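Keeping Hockey Gear Fresh at Home

Posted 6 Jul 2023

Summer league is in full swing at the Volldale rink, and our house has three sets of gear coming through the back door. I love this sport so much, but wow, the smell! Over the years I've picked up a bunch of little habits that keep it under control, and almost none of them cost anything.

Open the bag the minute you get home. I mean before the shower, before the snack. Everything comes out, including the tape balls and the one sock that hides in the skate pocket. Leave the bag itself unzipped and upside down over a chair.

Hang things so air can get inside them. Gloves go palm up with the cuffs pulled wide. Shin guards come apart if the liners are on Velcro. A cheap box fan on low, pointed at the lot of them, has the pads ready by morning, and elbow pads love a clothespin at each end. 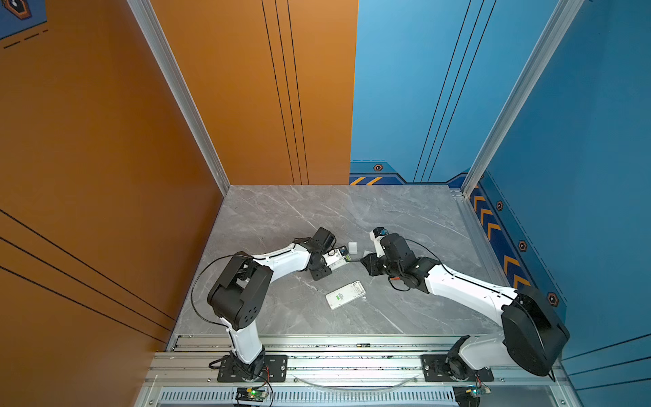

Skates need their own spot, well away from the damp pile. Wipe the steel with a dry cloth, wipe it again (really, do it twice), then pull the insoles and stand them up beside the boots. I like to split the drying area by color so the kids can put things back without asking me. The orange on one side and blue on the other in the photo would be perfect for that: orange for wet, blue for ready to pack. Two leftover cans of paint or a couple of rolls of tape will do the same job on a garage shelf. Hard guards are for walking and soft soakers are for storage, so keep the soakers on the blue side.

Washing pads is easier than people think. Check the label first, then fasten every strap so nothing snags. Cool water, half the usual detergent, no softener. Our machine will spin at 1,400 and I turn it down to 1,000 for padded stuff, which still gets plenty of water out. Jerseys go inside out in a separate load. Helmets get a sponge bath in the sink with dish soap, and please let the foam dry all the way before you snap the cage shut!
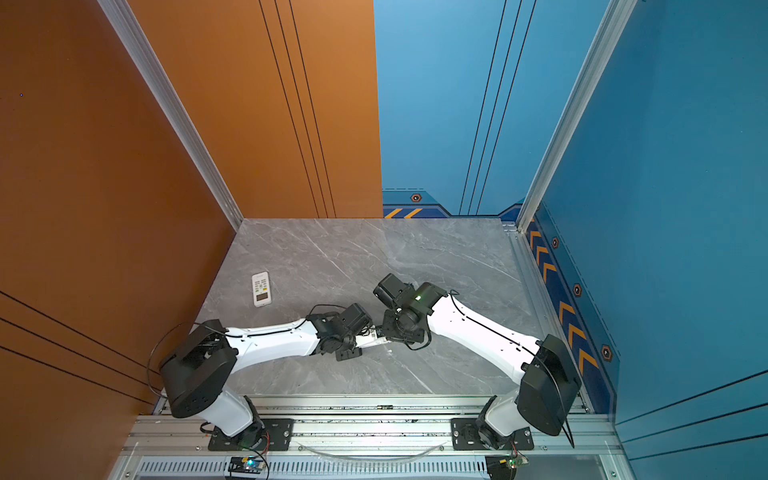
One reader wrote in to say that gloves should never go in the washer at all, since hers came out with palms like cardboard. She wipes the insides with a cloth wrung out in equal parts white vinegar and water, then stuffs them with newspaper and swaps the paper at bedtime. I tried it on an old pair and I'm a convert. The palms stayed soft, and the vinegar smell was gone by the next practice.

A few more quick ones:

Old pillowcases make great jersey bags for away games.

Rub a plain candle stub along a sticky bag zipper.

Stick tape residue comes off with a little cooking oil on a rag. Wash the shaft with soapy water afterward or it'll be slippery.

Baking soda in a knotted sock can live in the bag all season. Change it monthly. We did ours right before the December tournament in Brostbridge, and the car ride home was almost pleasant.

Next up I'm tackling mouthguard cases, so send me your best tricks!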